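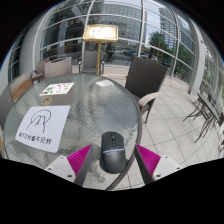

Chapter 8
Tables, Chairs and the Company They Keep

Most of us have sat down at a table today without giving it a second thought, and I should like to begin this chapter by asking you to give it one. A round table has no head and no foot, so everybody who draws up a chair is as well placed as everybody else (a comfort to shy guests!). It also gathers clutter wonderfully, and glass tops show every bit of it.

In the pages that follow we shall visit the tea room at Wescombe and the reading lounge at Lirthorpe, where wicker, wood and upholstery share one floor quite happily, and we shall look at how far a chair ought to stand from its table. I suggest 60 centimetres for getting up in comfort. Do keep your room plan from Chapter 7 beside you, as you will need it for Exercise 11.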